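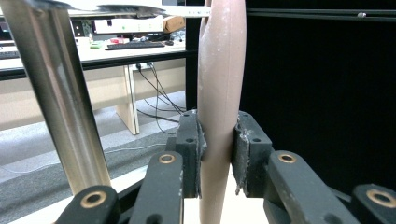 Does grout sealer go off?
Posted in Home and Garden, May 2020

I found an unopened tin of Panicker grout sealer behind the boiler. There's no date on it, and the shop in Arcombe where I bought it has since become a nail bar. The bathroom floor needs doing and I'd like to avoid paying for another tin out of principle. Is old sealer any good, or will I be on my knees for an afternoon for nothing?

Clorkusau
1,029 posts
Unopened is usually fine for a couple of years if it hasn't frozen. Shake it, pour a bit into a jam jar and look at it. If it's smooth, try it on a tile behind the door and leave it overnight. Then drip water on the grout. Beads mean carry on, a dark patch means the tin goes to the tip. Lumps or a smell of old cheese - same answer. Clean the floor first and let it dry properly, or you'll be sealing in the dirt, as I did in our hall.

Trurkutell
2 posts
just buy a new one its only a tenner

Mossy Gutter
100 posts
Behind a boiler is a warm spot, so I'd be suspicious. Mine lived in the airing cupboard and came out like custard. Wipe any extra off the tiles within ten minutes, whatever you use. I still have a shiny footprint by the loo from last August.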